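### 4.2 Tabletop clearing and sorting

The second task family covers the handling of plates and bowls on a flat table. It was chosen after the pilot work in October, when Živković and Fogh found that policies trained on single rigid objects lost most of their accuracy once shallow dishes were introduced. A plate offers a thin rim close to the table surface, and a parallel gripper has to approach it at a low angle or straddle the edge from above. Bowls are more forgiving in height but tend to rotate when only one finger makes contact.

Each episode begins from a randomized layout. Dish positions are assigned by grid square, and placement within a square is left to the operator, so a dish may lie across a boundary line. We kept such cases in the training set – removing them in the pilot produced a policy that ignored any dish not fully inside a square. The instruction is given as a single sentence naming the dish by color and type, for example "move the pink bowl next to the cream plate." 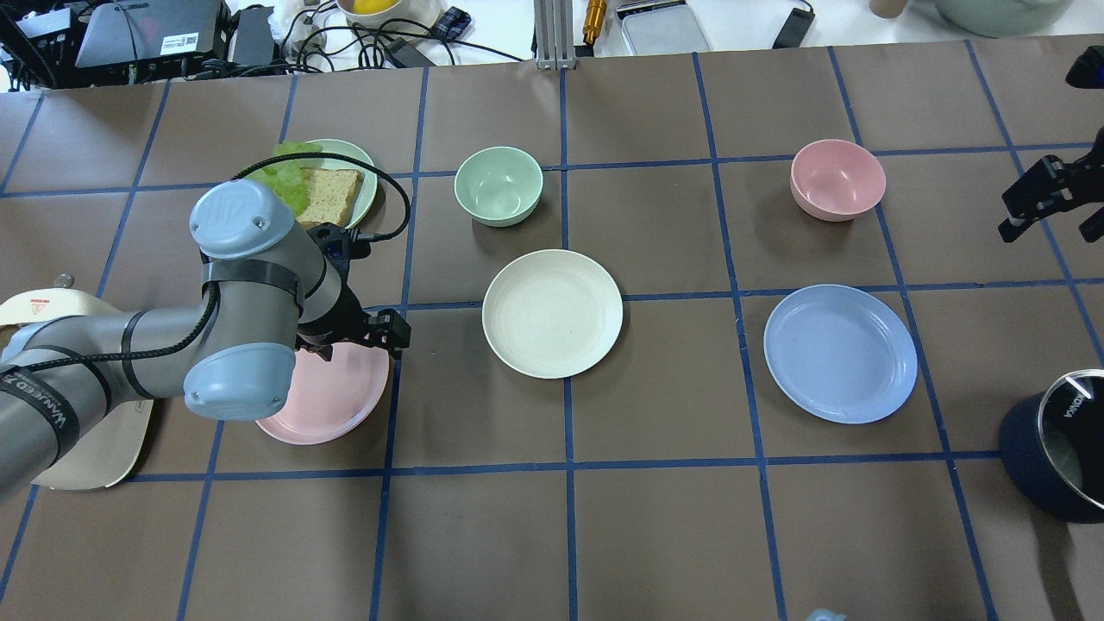

**Figure 3.** Dish layout on the taped grid, with the gripper of one arm above the pink plate. A second gripper is at the upper right.

The layout in Figure 3 contains two sources of difficulty that recur in our results. The first is color overlap: a plate and a bowl are both pink, and the instruction must be resolved by shape as well as color. The second is self-occlusion. The arm and its cable pass over the left part of the workspace, and from the head viewpoint the lettuce on the pale green plate is partly covered by the cable. Wrist views recover some of this information, but only during the final approach.

We collected 1,304 episodes by teleoperation and held out 50 layouts for evaluation. An attempt is scored as a success if the named dish comes to rest in the requested location and no other dish has left its starting square. Dishes that began across a boundary are scored against both squares. Contact without displacement is permitted.

Bowl transfers were reliable under these criteria. Plate transfers were not, and the Lirerell baseline failed in the same way as our own policy: the lower finger met the table before reaching the rim, and the controller stopped on a force limit. Loaded plates were harder still – a grasp that tilts an empty plate slightly is harmless, while the same tilt with food on it usually ends the attempt. We therefore do not regard table clearing as solved at this level of hardware, even with the dishes well separated.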